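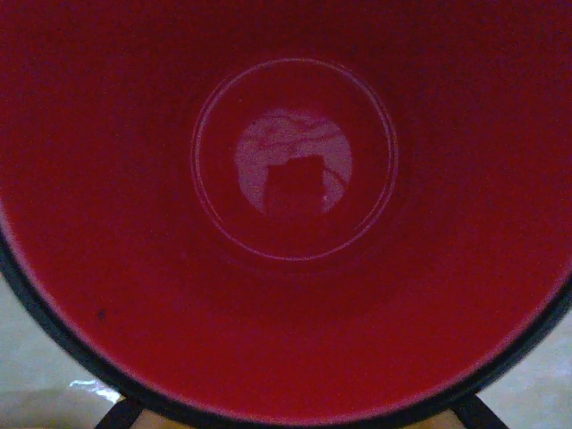 The red bowl with the dark rim, from above. Shared kitchen, Tramodska.

Home | Projects | Reports | Funding | Contact

Print this page | E-mail this page

Shared Kitchen Crockery, Tramodska: second progress report to the Baloyi Fund

Submitted by Gerrit Ndlovu, Forholm Tenants' Association

Where we are

When we last wrote, the kitchen at Tramodska owned a great many lids and very little for them to go on. You kindly gave us 3,000 to put that right. We have now spent 1,014 of it, and people can eat soup on a Thursday without queuing for the person in front to finish theirs.

Most of the money so far has gone on bowls. We bought 36 from Skinuletti, the restaurant clearance place behind the bus garage, in whatever colours they had. I had hoped for a matching set. Skinuletti had hoped for a customer who didn't ask about matching sets, and we met in the middle, mainly at their end.

The red bowls

The deep red ones with the very dark rim have been the surprise. I put them down in my notes as "a bit much" and they are now the first off the shelf every week. The inside is red all the way down to a raised ring round the flat part at the bottom, and that ring has started an argument I did not budget for. One party holds that it catches porridge. The other holds that the first party should wash up sooner. I have tried both positions and can report that porridge left until the evening will stick to anything.

The flat part inside the ring is shiny enough to throw the light back at you, so a bowl that looks spotless from the doorway may not be when you get your nose over it. The one at the top of this report has a small dark speck on the left-hand side. It might be a crumb or it might be a mark in the surface. Our washing-up rota now includes the words "look inside", in capitals, underlined by somebody other than me.

Shelving

Behind schedule. The old shelf was put up for mugs and sags if you stack bowls more than a few deep, so for now the heavy ones live in the bottom cupboard, next to the baking trays. This suits the tall members of the association less than the short ones. The new brackets arrived in October. The screws that came with them would do nicely for a doll's house. Replacements are on order and I expect to have the shelf up before the next report, as I also expected last time.

Things that went less well

We lost 3 bowls in the first month, all of them to the same stone floor. I have moved the drying rack away from the edge of the worktop and bought a rubber mat, and we have had no breakages from that side of the room so far.

The labels were a mistake. I labelled every cupboard in felt pen and the steam had most of them off within a week. The cutlery drawer now says "CUT", and people do find it alarming.

What we plan to spend next

The remaining money is set aside for side plates, a decent ladle, the shelf, and a second mat for the sink end. Skinuletti say they have plates coming in from a hotel and that these will be white, or nearly. I have asked them to put a box by for me to look at.

Receipts are in the envelope posted to your office, in date order apart from the ones that stuck together.

Print this page | E-mail this page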